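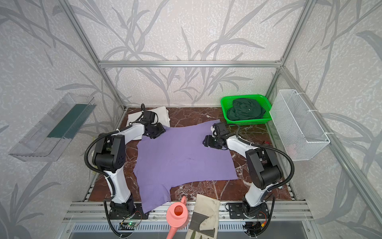 Bobbling

Bobbling (the textile people call it pilling, and in some families it's "bits") is what happens when loose fibres on the face of a cloth get rubbed into little balls and stay stuck there. The balls are called bobbles, pills or, in my gran's house, mice. I've kept this page going for years and I still get letters about the mice.

It turns up on jumpers, T-shirts, bed sheets, sofas, fleece blankets and the insides of coat pockets. It does very little harm to the cloth at first, though it makes a new thing look old quickly, and that's why people get so cross about it.

How a bobble forms

Cloth is made of yarn, and yarn is made of fibres twisted together. Some of the fibre ends always poke out. Rub the cloth against something (a seat belt, a bag strap, your own arm) and more ends work loose, so you get a fuzz. Keep rubbing and the fuzz tangles up into a ball, which hangs on by a few fibres that are still held in the yarn.

What happens next depends on how strong those anchor fibres are. Wool and cotton are fairly weak, so a good many of their bobbles drop off with wear. Polyester and nylon are tough, and their bobbles hang on for dear life! Blends can be the worst of both, with the soft fibre making the fuzz and the strong one holding on to it.

Which cloths bobble most

Long fibres bobble less than short ones, because there are fewer ends to come loose. Tightly twisted yarn bobbles less than soft, lofty yarn. Woven cloth generally does better than knitted. You'll have spotted the snag, which is that everything nice to touch is on the wrong side of that list – brushed cotton, fleece, lambswool, all of it.

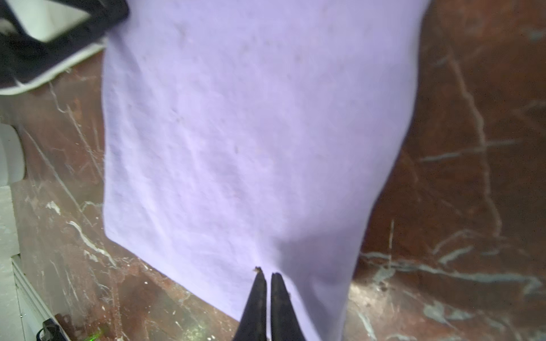 Soft lavender-purple cloth with a fine nubby texture and a few small lumps.

Colour doesn't cause bobbling, but it does change how much you notice. Pale and middling shades show the little shadows under each lump, and dark ones pick up lint of other colours, so a navy jumper can have bobbles made partly of a white towel. Humaira Bangash, who mended knitwear for a living, used to tip them out on to paper and tell me what else had been in the wash.

Testing

Mills test for bobbling by rubbing or tumbling a sample for a set time and then comparing it with standard photographs. The usual scale runs from 1 to 5, and 5 is the good end (I had this backwards on the first version of this page, sorry to everyone who bought curtains on my advice). The tumbling kind of test uses a box lined with cork, and the rubbing kind moves the cloth in looping patterns so that it's worn from every direction.

Shops hardly ever print the grade on a label. Ask anyway if you're ordering fabric by the metre, as upholstery sellers quite often have it. Gusberg sent me theirs within the hour, and Prernach sent me a brochure about cushions.

Washing and wear

Plenty of bobbling happens in the wash, where everything rubs against everything else. Turning things inside out moves the rubbing to the side you don't see. Short, cool, gentle cycles help, and so does keeping towels and jeans away from anything fluffy. I used to cram the drum full and I've given that up. 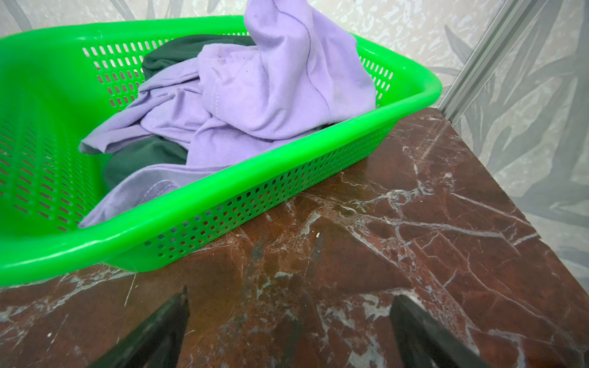
Tumble dryers are a mixed bag. They add more rubbing, but the moving air carries off a lot of loose fluff, and the lint screen is proof of that. I dry knitwear flat and let the sheets take their chances.

Some detergents contain cellulase, an enzyme that nibbles at the stray ends on cotton and leaves the cloth smoother. It does nothing for polyester, and it's no use on wool either.

Getting rid of them

There are combs, stones, razors and battery shavers. I have a Felline shaver, which lives in the drawer with the candles, and it's lovely on flat cotton and a bit fierce on ribbing. Whatever you use, lay the garment on something firm and smooth and go lightly. Each bobble you remove takes a tiny bit of fibre with it, so a jumper shaved every week will get thin at the elbows.

Don't pull them off by hand in front of the telly. It drags out fresh fibre and the whole business starts again. (I do it too.)

See also: Felting; Lint; Snagging; Staple length

Last revised 26 January 2024, with a correction on cork from Rizwan Seneviratne.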